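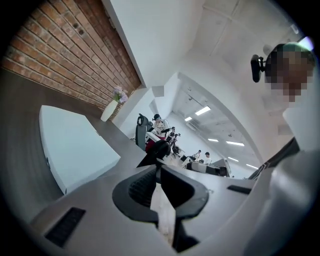 Flowers by the brick wall, Gamport shop

About > Our Story > Who We Are

Print this page | E-mail this page

Hi, I'm Janka Ondrejka, and I run Eshun, a small school for people who want to learn to mend and alter their own clothes. We also take in repairs from folks who'd much prefer to hand the whole mess to somebody else (no judgment, I feel that way about my taxes).

I grew up in Geradgate, over my aunt's alterations shop. I could put in a zipper before I could ride a bike, and I was pretty sure I never wanted to see another zipper once I left home. So I went off and did payroll for a trucking company for years. Then one November my good winter coat lost its lining, and the dry cleaner quoted me more than I'd paid for the coat! I pulled my aunt's old machine out of the closet and fixed it at the kitchen table. A woman at work saw it and asked me to do hers. Then her sister wanted two pairs of pants taken up, and by spring I had a rack of other people's clothes in my hallway and a waiting list on the fridge.

Hrvoje Gashi came along when I put up a notice asking for a second pair of hands. He had trained as a tailor and was working nights at a bakery, and he turned up at 7 in the morning with flour on his sleeves and fixed a jacket shoulder I'd been fighting with all week. We've been partners ever since. He teaches tailoring and anything with a collar. I teach hems, zippers, darning, and what I call "rescue" – moth holes, ripped knees, the sweater that went in the dryer. (I can't un-shrink it, but I can make you a very nice hat.)

We moved into the Gamport shop when the hallway stopped being funny. It's 900 square feet, which sounded like a palace when we signed the lease and feels like a broom closet every time a big class and a wedding party land on the same evening. Last year we mended 846 pieces for customers, and I can tell you that a good half of them were jeans. Please, everybody, stop carrying your keys in the same pocket!

Classes are small on purpose. You get a machine to yourself, and you bring something you really own and want to wear again. I don't believe in sewing little practice squares for six weeks. You'll be nervous cutting into your own pants, and that's fine, I still am. Beginners start with hems and buttons, then zippers, then whatever you've dragged out of the bottom drawer. Some people come for one evening and some never leave. We have a retired bus driver who has now relined every coat in his family and has started on the neighbors.

A couple of years ago we also started Tavex, our mending-by-mail service, for former students who'd moved away and kept sending me sad photos of their elbows. You mail us the piece with a note pinned to the problem, we call with a price, and it goes back to you when it's done. Hrvoje was against it – he thought we'd drown in boxes, and he was a little bit right that first winter. We got better at it. We do ask that you wash things first. Please wash things first.

We don't make wedding dresses from scratch, and we don't do leather, though we can tell you who does. We'll alter almost anything else. If you're not sure whether it's worth fixing, bring it in and we'll look at it for free, and if it's a dust rag now, I'll say so as kindly as I can manage.

Come by any afternoon after 2. The kettle's usually on.

– Janka

Comments

Marlene P.: Took the zipper class with my daughter and we both went home with wearable pants. Hers are neater than mine!

old_corduroy: Do you do backpacks? The strap on mine has pulled right out of the seam.

Janka: Yes, we do backpacks, as long as the fabric around the tear is sound. Bring it in and ask for Hrvoje, his machine is the heavy one.

Dee in Geradgate: I remember your aunt's shop! She hemmed my prom dress and told me to stand up straight.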